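The Gospel of the Ten-Minute Clean

Every spring the same advice comes around, and every spring it asks for a little more money.

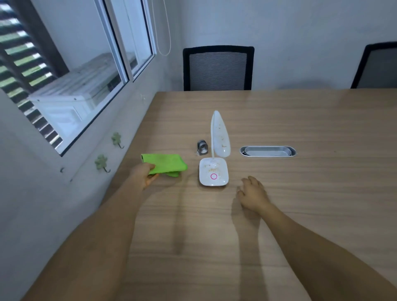 What the cloth is supposed to do

Microfiber has been sold for years as the cloth that ends all other cloths. Fomano, which sells a 100-day home reset by mail, says its customers will never need a spray again. I asked what that claim rests on and got a brochure.

The plan costs $1,980 if you take the coaching. For that you get a calendar, a box of cloths and a phone call in November asking if you'd like to renew. A crumb on a desk still has to be picked up by a person, and the coach doesn't come over.

The Narkville numbers

Fomano likes to mention a survey of 1,084 households in Narkville, where most people said they felt calmer after the program. Felt calmer than when? The survey went out only to those who finished. I would like to hear from the ones who quit in week two with the box still taped shut.

Steltau, a rival, promises the same calm in half the time. Its guide has a full chapter on lamps. Dust them from the top down, it says, which my grandmother knew without a chapter.

Who is buying

The Ouazzani store downtown stocks both kits by the register. On my visit, the plain cotton rags were on the bottom shelf, behind the mops. I bought those.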